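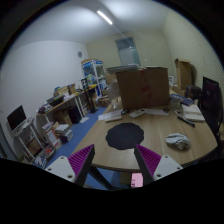 The charcoal mat on my work table, box still to be flattened.

Home furnishings Craft corner Reviews Ask me Search

Reviews > Table and desk > Mats

Jarkmont scalloped round mat, in charcoal

I bought this to go under a teapot. I should say that first, as the shop sells it as a place mat and I've hardly eaten a meal off it. It went on the tea tray for a couple of days, then I borrowed it for the work table one evening when I was gluing, and it has stayed there ever since (the teapot is back on its old cork thing and doesn't seem to mind).

It's a plain round mat, very dark grey, with a wavy scalloped edge. No pattern, no writing, nothing in the middle. I did wonder about the scallops, I thought they might look a bit doll's house, but in such a dark colour they're rather smart! My table is pale with a lot of grain showing and the mat stands out beautifully on it, so anything I put down in that circle I can find again. You'll see from the photo that the rest of the table isn't like that. Papers piled up at the side, bits and pieces along the back, and a great big cardboard box taking up the far end. The mat is the one spot I keep clear, and I've become quite strict about it.

What do I use it for? Mostly small fiddly jobs. Beads, screws out of a pair of glasses, cutting the ends off thread. White and silver things show up a treat against the charcoal. Black things vanish, so if you mend a lot of dark clothes get a lighter one, I think they do a stone colour as well.

It lies properly flat, which my last one never did. That was a Drilivberg, a woven sort, and it curled up on one side from the first week and tipped over a cup of pins. This one came rolled and I was expecting the worst, but a night under the atlas sorted it out.

Cleaning is easy enough. A damp cloth does for most things. Dust shows more than I'd like, and so does flour, and I had to pick dried glue out of the scallops with a cocktail stick, which took half the evening and was my own fault for using too much.

Grumbles, then. It's a little small for a dinner plate if you have the big modern sort, ours hang over. It slides a bit if you lean on it while you're working, so I've put two dots of Prultico tack underneath and that has cured it. And I do think they could sell them singly from the website and not only in the shop, it was a long bus ride for one mat.

Would I buy another? Yes, and I probably will in January when the sale starts, one for the table and one for the poor teapot. My sister has asked for one too, although she wants hers for a plant.

Four stars out of five from me. It would have been five if it didn't slide.

Abimbola Ezeani, 11/24/18

Next review: Tamuno folding desk lamp

Contact | Copyright Abimbola Ezeani | Back to top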